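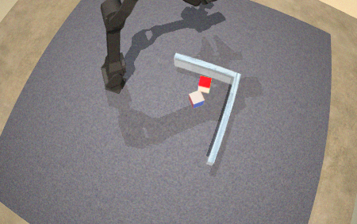 Attachment 1 – rendered preview, dark gray speckled mat on tan surface

Ticket 1566
Product: Skino fabric and flooring catalog
Opened by: Ursina Wallner, Nägeli showroom
Assigned to: Urs Grabner, Plendier support
Status: Reopened

Ursina Wallner, 9:10
Color is still off. The gray mat comes up with a purple cast in the preview. Our sample has none. Customers order from these previews and then send things back, so please don't tell me it's my monitor again. I checked on two monitors and a phone.

Urs Grabner, 9:48
Thanks, Ursina. Could you clear the preview cache, log out and log back in? The color profile update went live in March and some accounts are still loading old files.

Ursina Wallner, 10:05
Did that last time. Did it again now. Same gray, same purple. I'd also like to know how an update from March is still "rolling out" to us.

Urs Grabner, 10:31
Your account shows as updated on our side. What is your preview size set to? Anything over 2000 gets handled by a different server.

Ursina Wallner, 10:40
It's set to 2000. I dropped it to the smallest setting and got a smaller purple mat.

Urs Grabner, 11:22
I compared the item record with the supplier sheet. Porov lists this one under color code 227. Your catalog has it under 22. Looks like the last digit was lost on import, and 22 is a slightly warmer slate. I corrected the record and queued a new preview.

Ursina Wallner, 11:35
That would explain one item. I have nearly a full page of grays that look wrong, and I doubt they all lost a digit. Who checks the import?

Urs Grabner, 11:57
There's an automatic check, but it only flags codes that don't exist. 22 exists, so it passed.

Ursina Wallner, 12:03
So it checks that the code is a code – not much of a check. Please run the whole Porov list against the supplier sheet and send me the differences. I'm not closing this on the strength of one corrected record.

Urs Grabner, 12:20
Comparison requested. I should have the list by Friday. Setting the ticket to Pending.

Ursina Wallner, 12:24
Leave it on Reopened, please. Pending tickets close themselves, and the last one did.

Urs Grabner, 12:26
Status changed back to Reopened.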